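Brelska Shop > Robot Cells > Signs, Cards and Logs

Pidava Rule Kit for Soft and Floppy Goods
For single-arm cells that handle bags, film, pouches and wrap
$300 per kit, in stock
Page last updated April 8, 2023

I wrote the first set of these cards for myself, on the back of packing slips, and they were ugly. But they stayed taped up in my shop for a whole winter and people kept asking for copies, so now there's a proper kit and I get to sell it to you!

The Pidava kit is a set of printed rule cards, floor markers and a logbook for a cell where a robot arm picks up thin plastic things. Most shop rules I've read were clearly written with boxes and metal parts in mind. A box stays the shape it was when you programmed the pick. A grocery bag does whatever it likes. It trails, it fills with air, it sticks to the finger after the finger opens, and a loose handle will find any knob or rail within reach. The cards are all about that kind of work, and I've tried hard to keep them short enough that a person on a busy shift will read them.

What's in the box

Rule cards, letter size, matte, wipeable, with holes punched at the corners
Reach markers for the floor (yellow) and for uprights and rails (white)
One Okeo logbook, spiral bound, with a pencil loop
Door sheet with blanks for your cell name, who's trained, and the stop button location
Setup guide, which is one folded page and I'm proud of that

The bigger bundle, at $1,189, gets you cards and markers for a whole room of cells, extra logbooks, and the Cocco bag pack I talk about further down. If you have a single arm, buy the single kit. I mean it, the bundle is a lot of yellow tape.

The card people ask about most

Card 4 is called "Where the tail goes," and it's the one I'd save in a fire. It says you plan the path for the longest thing the gripper could be carrying, hanging at its full length, and then you look at everything that tail could brush. Cart rails, shelf corners, window hardware, other bags. A gripper that clears a rail with room to spare can still drag a bag handle right over it, and then you've got a cart moving when you didn't ask for a moving cart. Walk the path by hand at teach speed, with a bag in the fingers, before you let it run on its own. Do it again whenever furniture gets moved, even if it's "just a little." 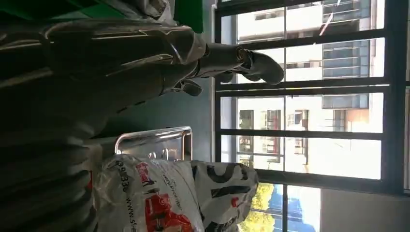 Do I have to fence off the whole room to use soft-goods rules like these?
What you fence, and how, comes out of your own risk assessment for the arm, the tool and the thing being carried. The kit doesn't decide that for you. Plenty of shops run a small arm with a marked zone and speed limits, and others need a full guard. Fill out the assessment first, pick your safeguards, and then hang the cards where people work.

A little more from the cards

I don't want to paste the whole set here (please buy it, I have printing bills), but you should know the flavor before you spend money.

Card 1, Before power. Look at the fingers. Look at the cables. If the arm has any plastic wrap or a cover on it, check that it's snug, that it can't reach a joint, and that it doesn't hide a warning label or the brake release. Loose film near a joint gets trimmed or taped down before anything moves.

Card 2, One person has the pendant. If you're holding it, say so out loud. If you hand it over, say that too. I used to think this was silly and now I do it even when I'm alone in the building.

Card 3, Clear the pick. Nothing under the target that you wouldn't want pulled up with it. Thin bags cling to each other, so separate them by hand when the arm is stopped, and step back out before you reset.

Card 5, Empty means empty. Before a bag goes into the work area, somebody feels it from the outside for anything hard or sharp. Glass, pens, a forgotten battery. A gripper will squeeze a battery with the same enthusiasm as a slice of bread.

Card 6, No catching. If a bag slips, let it fall. Hands stay out until the arm has stopped and you've checked that it's going to stay stopped. This is in the biggest type of any card in the kit because catching is pure reflex, and I've felt my own hand start to go.

Card 7, Sticking. When the fingers open and the bag comes along for the ride, that's a failed release and it goes in the log. Don't flick it off while the arm is paused mid-program. Stop the cell properly first.

Cards 8 and up cover end of shift, visitors, cleaning, changes to the program, and what to do when two bags come up at once.

The Okeo logbook

Okay, I love this thing. Each line has a spot for the date, the operator's initials, what was being picked, how it went wrong and who decided it was fine to restart. There is no column for blame and I turned down a customer who wanted one. You write down stops, slips, double picks and snags. You also write down the boring days, with a single tick, so that later on you can tell a quiet month from a month when the book sat in a drawer.

My own book has 1,017 entries in it. A huge share of them are snags on the same corner of the same bench, and I walked past that corner for ages before I sat down in December and read the pages in a row. I put a rounded cap on it that afternoon. The cap cost less than lunch.

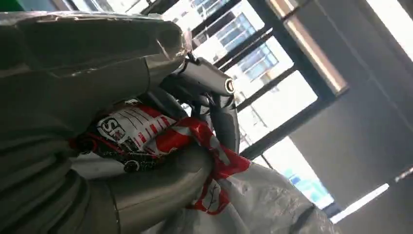

Printed plastic bag held between the gripper fingers, with a translucent bag at lower right.

The Cocco bag pack (bundle only, or add it to your cart)

If you practice with one kind of bag you get really good at one kind of bag. The Cocco pack is a mixed stack: crinkly ones, stretchy ones, shiny ones, see-through ones, some with big bold printing and some plain. Printed bags matter if your cell uses vision, because lettering folds up in weird ways once the bag is crumpled and your detection may see edges that aren't there. Clear bags are a different headache in front of a bright window. Card 9 asks you to run your acceptance picks with the blinds open and again with them closed, and to write down which was which. You'd be amazed how many people only test after dark because that's when the shop is quiet. (Me. I was people.)

Please keep the practice bags away from little kids and pets, same as any thin plastic.

Putting it up

Leave yourself an afternoon. Hang the cards at eye height on the side you walk in from, which might be different from the side the controller is on. Put the floor markers where the tail of the load reaches, and don't stop at where the gripper reaches. White markers go on rails, carts and frames that sit inside that line. If a cart has to live there, lock the wheels and mark its parking spot, and if the spot starts drifting week by week, move the line or move the cart.

Clean the floor first or the tape will curl. Mine curled.

What the kit won't do

It's paper and tape. It doesn't make your cell compliant with anything, and I'd be nervous about anyone who told you their stickers did. You still need the manual for your arm, the safety standards that apply where you are, your risk assessment, and working stops that you test on a schedule. If a card disagrees with your arm's manual, the manual wins, and please write and tell me so I can fix the card. I've changed the wording on Card 3 already because of a customer who was much more patient with me than I deserved.

It's also written for one arm with a two-finger style gripper. Suction folks can use most of it, but the release card won't fit you very well. I'm working on a separate one.

Shipping and the small stuff

Kits go out flat in a stiff mailer. Replacement logbooks and single cards are sold separately, so you don't need to buy the whole kit again when somebody spills coffee on Card 6. Cards are in US English for now. Spanish is being proofread.

If you ordered the older version, with the blue border, your cards are still good except for Card 3. Send me your order number and I'll mail you the new one free.

Returns are fine if the tape is still on the roll.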